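Attaching a held bottle to the collision model in Granum
Updated March 31, 2021

When the hand closes on a bottle, the planner does not know it yet. For the planner the bottle is still an obstacle in its old place, and the hand is empty. If you plan the next movement in this state, you get a refusal at the start pose, or a path which pulls the bottle through a table edge. This page explains how to do the attachment properly with Granum and the Flikon tracker.

You need Granum with the scene server running, and a calibrated head camera. Set the tracker to publish in the torso frame. I lost one evening with it in the head frame.

1. Add the fixed objects first
Load the table, the refrigerator and the floor as boxes. Make the table top thicker than the real one, because the front lip is easy to forget. Save the file before you continue.

2. Add the bottle as a cylinder
Take the pose from the tracker and freeze it before the hand comes near. Fingers over the label make the estimate jump. My cylinder has a radius of 40 mm and a height of 251 mm, with the cap and the margin included.

3. Close the hand and attach
Call attach_object with the bottle id and the wrist link. In touch_links write all the finger links, and also the palm. If you forget the thumb, every plan fails with the message "start state in collision", error 104.

4. Plan with the held object
Set the padding to 60 mm for the first try and make it smaller later. Look at the path in the viewer before you send it to the arm.

5. Release
Detach first in the scene, then open the fingers. Wait for one new tracker message – the old pose is not valid any more.

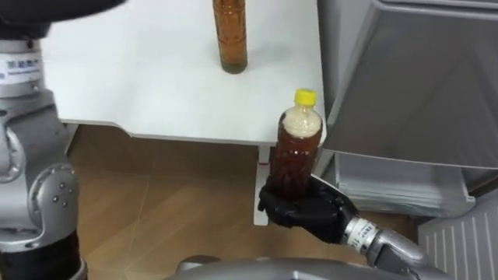
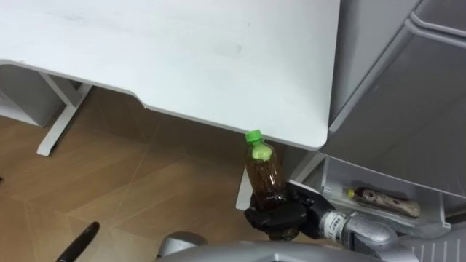
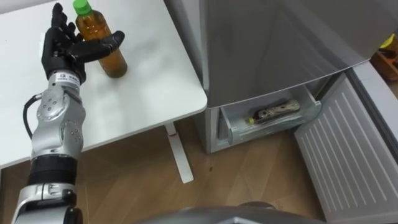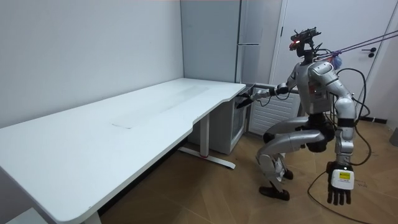 Open drawers need their own collision object, and this is the part most people forget. A drawer saved as closed in the scene file stays closed for the planner, whatever the real one does. I use a thin box for each wall, so that the inside stays free for the hand. In the second picture the drawer is open beside the arm, and the green cap is nearly touching the corner of the desk, so a large padding will refuse this pose. Reduce the padding only for the pair bottle and table, and keep it for everything else. The command is set_pair_padding, and it must be repeated after each attach.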